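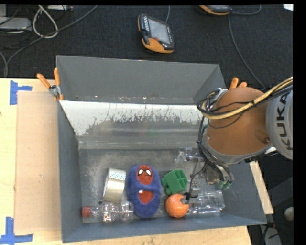 Taking a group to the open day at Ulter, what should we expect?

Posted by Fotini Kouris

I'm bringing 13 students to the robot lab open day at Ulter in May. The sheet they sent says "bin picking demonstration, KUKA arm, mixed household items" and not much else. Has anyone been? I'd like to know how long the demonstration runs, if students can bring their own things for the arm to pick up, and how close they can stand.

Spyros Mitsotakis-Vlachou

We went last year with a group from Breda. The arm picks from one big gray bin clamped to a table. The bin gets things like a roll of packing tape, a plastic bottle, a kid's Spider-Man slipper, a ball and a toy block. Clear plastic was the hard part on our visit. It missed the bottle 3 times before the operator moved on to the tape. Soft things went better.

You can bring items, but hand them in at the desk first. They turned down anything glass and anything with liquid in it. We stood behind a line on the floor and could see into the bin fine from there. Our slot was 40 minutes with the talk. Ask for Papadakis when you book, he does the school groups and lets them ask questions while it runs.

Kavitha Rai

Never been to that one but parking is bad on that street, take the bus.

Evangelia Kouris

Bring spare items. One of ours got dropped outside the bin and they didn't stop the arm to get it until the end. Room 905 when I went, check the sign downstairs in case they moved it.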